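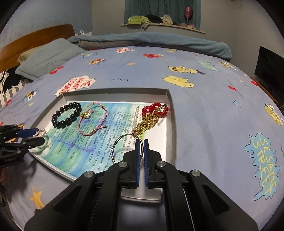
Section 4: Adding your first items to Closby

Okay, so by now you've got Closby installed and you've made an account. This is the part where you put your stuff in, and I'm going to walk you through it the way I do it at home. I keep a small bead and wire shop going in Tultville and I've got over 900 pieces in there, so I've made most of the mistakes already!

Before you start, have your price list handy (paper is fine, mine is a school notebook) and make sure the tablet is charged. The first upload eats the battery.

1. Open Closby and tap Shelves at the bottom. You'll see one shelf called My First Shelf. Leave it alone for now.

2. Tap the plus sign and give your new shelf a name. I go by type - Bracelets, Necklaces, Odds and Ends. Kanokwan Klinhom sorts hers by color and swears by it, so do what suits you.

3. Tap Add Item. Type a short name first, then the price, then how many you have. The name can be up to 30 letters long, and spaces count too.

4. Tap the little camera and take your photo, or pick one you've already got. Square ones look best in the list, but the app will trim the others for you.

5. Tap Save and wait for the green check mark. On my slow connection this can take a while, so I usually get up and make coffee.

6. Do the same for the next item. If it's nearly the same as the last one, tap Copy Last and just change the name and price. I wish I'd found that button in my first week!

Note: Each shelf holds 188 items. When it's full, the plus sign turns gray and you'll need to start another shelf. The free plan stops at 1,000 items in all, however many shelves you make.

Note: Item numbers get handed out in the order you save things. You can't change them later, so if you like your numbers tidy, decide on your order first. (Mine are a mess and I've learned to live with it.)

Caution: Don't close the app while the check mark is still spinning. I lost an entire evening's typing that way. If it does get stuck, switch the Wi-Fi off and on again and give it a minute.

Caution: Deleting a shelf deletes everything on it, and there's no undo. Move your items to another shelf first - hold your finger on one item, tap the rest, then tap Move.

If your prices show up in the wrong currency, go to Settings, then Shop, then Money, and pick yours from the list. Thanks to Gaëtan Leclerc for writing in about that one. The button used to be under Account, but it moved with the January 2018 update.

Once you've got five or six items saved, go on to Section 5, where we'll print some price tags.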